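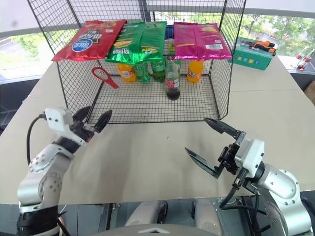
Chip bags on a black wire rack. Snacks get their own shelf, see the packing bit further down.

Winter pack and shovel gear: quick tips for the workshop bench

Typed up fast before the Friday trip. Mostly stuff I keep having to re-explain, so now it lives on a page.

Probe first. Pull it out of the bag at home, throw it, lock it, look at the cable. Any fraying near the ferrule, replace the cable. Don't tape it. Mine is an old Vititz, 300 cm, and the bottom section gets gritty every season. Wipe each joint with a dry rag. No oil — it grabs dirt and then freezes up like glue.

Skins. Hang them to dry at room temperature, glue sides folded together once the plush is dry. Not on the heater. Not on the dashboard either. If the glue has gone stringy, scrape it while it's cold, then iron brown paper over it on low and peel slow. Small bald spots I just dab with fresh glue and leave overnight. One tube of Cata does both skins with some left over.

Tip loops: check the rivets. Spare loop in the repair kit, always.

Boot liners come out after every trip. Every one. Newspaper in the toes, swap it before bed, and they're usualy fine by morning. Buckle screws work loose, so a drop of blue threadlocker on each, wipe the extra, let it sit. Don't use the red, you'll never get the thing apart.

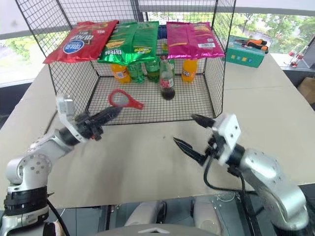

Food goes in last and up top. Poke a pinhole in anything puffy before you drive up to altitude, then a bit of tape over the hole. Bars in a jacket pocket so they don't turn to rock. Crumbs in the lid pocket bring mice to the garage, so shake it out when you get home.

Repair kit, what's in mine: ski straps (5), a short roll of duct tape wound on a pole, pozi bit and a stubby driver, steel wool for blown out screw holes, zip ties, wire, a little two-part epoxy. Whole thing weighs around 19 ounces with the pouch. The pouch is a Jafri pencil case, cheap, zipper still good.

Epoxy wont set in the cold. Keep it inside your jacket an hour before you need it.

Edges. Rust spots come off with a gummy stone, light strokes, tip to tail. Burrs first, with a diamond stone, then the file. Wipe dry before they go in the bag. A wet ski bag left in the car overnight undoes all of it.

Pack straps: melt frayed ends with a lighter, pinch with pliers, not your fingers. Buckles crack at the prongs, so bend them a little and look. The shop in Gundcombe sells singles out of a bin by the register, take the old one in to match the width.

Batteries out of the headlamp until February if you're done for a while. Beacon too. Label the bag with a marker.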